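Hand-held grippers: soft pads or hard pads for thin plastic?

sinan_c
Posted 12/9/23
Hello all. I am comparing two kinds of fingertips for our hand-held grippers, before we decide what goes on the arm. One set is the hard black tips from Molum. The other is the soft blue pads from Jumunex. The task is simple: pick up a plastic cup, move it, put it down standing. With the hard tips I deform the cup very often. With the soft pads I do not, but the cup turns a little between the fingers and I lose the angle. Has somebody the same experience?
Sinan Coşkun

benchrat116
Which cup? If it is the thin party sort, the hard tips will always crush it. You are closing too far. Put a stop on the trigger and try again before you blame the tips.

sinan_c
I tried a stop. Then the thicker objects are fine and the cup falls. I would need one stop for each object, and this I do not want.

Navarrete_N
I disagree with benchrat. We did 300 picks with each set in July and the stop made very little difference for us. What helped was the height of the grasp. Go low on the cup, near the base, where the wall is stiffer. At the rim even soft pads will bend it.
Nicanor

benchrat116
300 picks by one person or several? People learn to be gentle after the first hour. I would not trust it.

Navarrete_N
Two persons, and we changed the order of the tips. But yes, it is a fair point, I felt it in my own hand too.

sinan_c
Thank you Nicanor. I went back and worked with the soft blue pads on both hands, on the white foam board, holding the cup in the lower part with the right gripper.
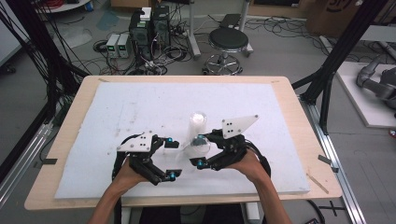 For me the cables are now the bigger problem than the pads. They go around the wrist, and when I turn the hand I feel them pull. Did you fix them to the forearm?

Navarrete_N
Yes, with a cloth strap, not too tight. Leave a loop at the wrist or it becomes worse.

old_collet
Has anyone tried the Aydoğan pads? They are a bit stiffer than the Jumunex ones. I found less turning, but they pick up dust quickly.

sinan_c
I did not know them. I will ask for a pair and write again when I have tried.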